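Keeping the snack cell running

If you have been past the Pallano bench this month you will have noticed the arm parked and the cover off. Waqas Magsi has been working through the maintenance that was put off over the summer, and most of it is now done.

The main job was the gripper. Picks from the clear tiered rack had been getting worse since November, mostly on small boxes, and the log showed 719 cycles since the fingers were last taken off. Both came off on Thursday. One bolt on the right finger had backed out far enough to let the tip shift under load. Waqas cleaned the threads, put everything back with fresh threadlocker and marked the bolt heads with a paint pen. Please look at the marks before you start a run. If a line has moved, stop and tell him, and leave the bolt alone.
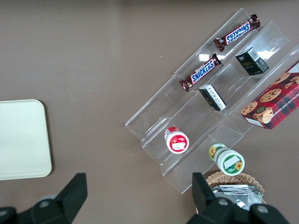 With the fingers back on, the wrist camera had to be calibrated again. This took longer than the gripper did. The acrylic throws glare when the overhead lights are on full, and the first 2 attempts failed for that reason. The lights over the bench are now dimmed to the tape mark on the switch. Leave them there, including when you are only jogging the arm by hand. The calibration target is back in the Tilov drawer, in its sleeve.

The rack position is the other thing to watch. It goes on the table at an angle, and the program expects that angle. If you lift it to wipe underneath, run the locate routine before the first pick. Candy bars will forgive a small error. Cylinders lying on their sides will roll if a finger touches them early, and the cookie box is wide enough that the approach has to be right.

Approach speed is set to 300 mm per second for now and will stay there until the new cable guide arrives from Mangubat. The old guide has a crack near the wrist and is held with 3 zip ties. It is fine at the lower speed.

Crushed or torn packages should come out of the cell at the end of the day. Spares are in the cabinet by the door. The Clurkimthorpe cell gets the same gripper check next, so expect it to be down for a morning.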